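Sorting by Color: How People Put Things Away When No One Tells Them How
Project report, Thodoris Konstantinidis and Lindsay McKinnon

Our question was whether students file small objects by color, by size, or by whichever box is nearest. We expected color. We had already drawn the poster.

We asked 122 students at Turnau Hall to tidy a table of mixed objects into trays. They got no instructions and 3 minutes, which most of them spent asking for instructions. Over the sessions we logged 915 placements by hand, in Lindsay's handwriting, which became a second research project.
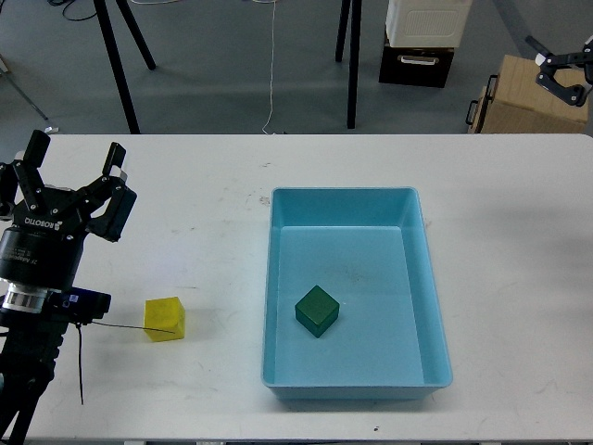
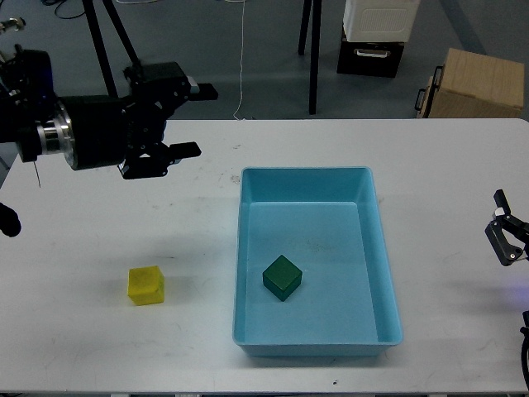 A yellow cube on the tabletop, a dark green one in the light blue tray.

Color came second. The nearest tray won easily, especially late in the afternoon. We dropped 21 students from the results for stacking everything into a tower, although Thodoris still argues that a tower is a filing system.

Our main weakness is the sample, most of whom we bribed with cookies. A repeat study should vary the distance between trays and use people who have already had lunch. The poster has been reprinted.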